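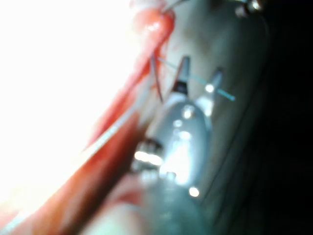 4.2 Cell setup and daily care

The cell described in this section was assembled at the Wurosside site and is referred to below as the Mbeki cell, after the name of its control software. It has two kinds of end effector in regular use: a small instrument gripper for thread and fine wire work, and a larger finger gripper with padded contact faces for handling rigid parts. The two are maintained on separate schedules, as their failure modes have little in common. For the instrument gripper the main concern is jaw alignment. The two narrow jaws open into a V, and a thin cyan thread lying across them is a demanding load, as any sideways play at the jaw base shows up first as a missed or twisted grasp. Glossy metal is a second concern. Bright reflections along the gripper body and on the right jaw can be taken for edges by the tip detector, so the detector is run with a mask over the body and a separate threshold for the jaws.

Jaw alignment is checked at the start of each shift. The operator opens the jaws fully, closes them on a strip of thin film, and pulls the strip by hand. If the film slides out on one side, the jaw is re-seated and the zero position of the drive is written again. The tips are wiped with a lint-free cloth after every 70 grasps. A longer interval was tried in August, but fiber residue near the tips began to change the closing position, and the original interval was restored. The thread is replaced whenever it shows fraying and is never reused after a cell restart.

4.3 Padded finger gripper

The larger gripper receives less frequent but heavier service. Its contact surface is a long rubber pad on the inner face of the finger, and pad condition sets the usable grip force. A new pad is allowed 13 cycles of light closing before any part is handled, which lets the adhesive settle. The pad is then inspected along its full length. Wear tends to begin at the rounded end, where most parts make first contact, and moves back toward the root of the finger. Pads are removed once the wear mark reaches the second reference line – a conservative limit, but one that can be judged without a gauge.

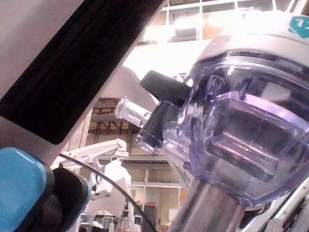

Figure 4. Padded finger (upper left) beside the tinted transparent container, with a second white arm in the background.

The container in Figure 4 is a difficult object for this gripper. Its body is clear and bulbous, and the ribs and ledges inside it produce layered reflections that shift with the viewing angle. Depth readings on such a surface are unreliable, and in our setup they are discarded inside a hand-drawn region. The black latch at the front of the container is opaque and matte, and it gives the pose estimator a stable target. The clear nozzle just below the latch is treated as a keep-out volume with a margin of 17 mm. Strong light from the windows also affects the estimate, and the reference views were therefore recorded at two times, once at 9 a.m. and once at 3 p.m.

Cable routing proved more important than expected. In the first layout, a cable between the arm base and the wrist was clamped at both ends with too little slack, and the wrist joint reported intermittent torque errors near the edge of its range. Segundo Bedoya traced the errors to the clamp nearest the wrist. The clamp was moved back by one mounting hole, and the cable now hangs in a free arc. No torque errors of this type were logged in the 233 hours of operation that followed.

The Itier calibration target is mounted after any pad change, any clamp adjustment, or any collision stop. Calibration uses nine poses for the finger gripper and six for the instrument gripper. If the residual exceeds the stored limit, the pose set is repeated once – a second failure takes the arm out of service until the wrist bolts have been checked for torque. The same procedure was later copied to the Skisside cell, with changes only to the pose list.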